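20 May 2024

Well, I have finally started on the clothes. I've been promising myself since January that I'd go through them before the move to Ladby and there are 14 boxes in the hall, all flat, all waiting for me to put something in them. Beathag rang at breakfast to ask how I was getting on and I said "brilliantly", which was a fib, I was still in my dressing gown eating toast over the sink.

Anyway! I did the jumpers first as they're easy. Arms in, bottom up, done. Two of them have moth holes right at the front so they've gone in the rag bag, including the grey one I wore all through that winter at Tustia (sob). Then shirts, then the tea towels for a bit of a rest, and then I got to the hoodies and everything slowed right down.

I don't know what it is about a hoodie. A jumper wants to be a rectangle and a hoodie wants to be a heap. The orange one that goes down into teal is the worst of the lot, and it's my favourite too, so I can't even be cross with it. Open it out and the hood bunches itself up, the sleeves wander off and the two fronts slide apart.

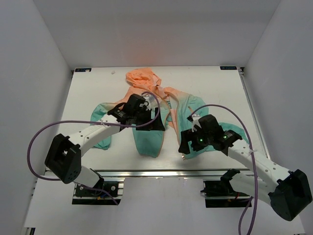

Chandrasekhar says you should always do the zip up first, and then it behaves like a jumper. He's probably right, he irons pillowcases. But I like folding them open, one front over the other, sleeves across the back, hood tucked down last so it makes a sort of little pillow. Mum did it that way and her drawers always shut. Mine never do, so maybe there's a step I missed!

The bit I can't get the hang of is the hood. If you leave it up the whole pile leans over, and if you fold it down too early it pops out again when you turn the thing round. I had a few goes, had a cup of tea, had another go and decided that good enough would do for a cardboard box.

By the time Beathag came round with the spare tape I'd filled 2 boxes and written CLOTHES on them in enormous letters. She wanted to know which clothes. I hadn't thought of that. So now one says CLOTHES (WARM) and the other says CLOTHES (OTHER), and I've a feeling I'll be cursing OTHER when I'm looking for socks.

Still to do: coats, the airing cupboard, and the drawer with more than 20 scarves in it, which I'm leaving for tomorrow. Must ring Engebretsen about the van in the morning too. Early night, my back's killing me.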